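Tuesday, after lunch

Back on the shape sorter for the Purnico set, and I'm glad to be out of the spreadsheet and near the arm again! Target is still 120 good runs of the square before anyone touches the cross.
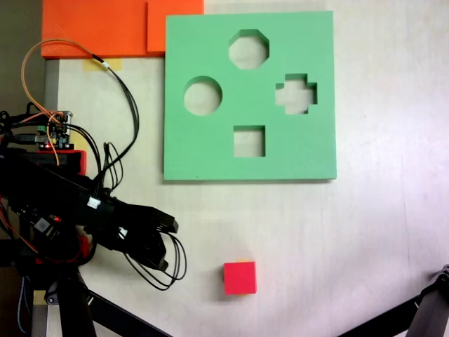
Collection notes

Start pose matters more than I wanted it to. If every run begins from the same spot the policy just learns the spot, so please (future me included) nudge the cube a little between runs.
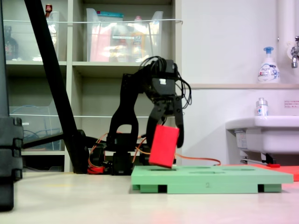
Tzanetos and I keep going back and forth about what counts as the end of a run. I'd like to label the release by hand for now, slow as that is. A block tilted over the green board the way the red one is, one corner down, is the sort of pose I want kept and tagged, even when the run ends badly, and the Beletti script throws too many of those out.
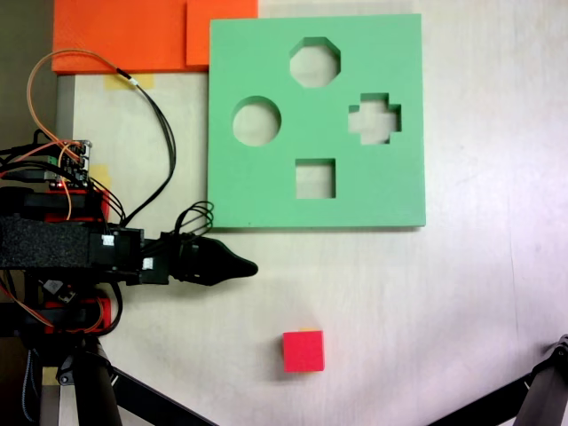
It also trims 2 seconds off the tail, and I'd love that back. Will ask for a switch. Run 112 has a gap in the joint log, so skip it when you export.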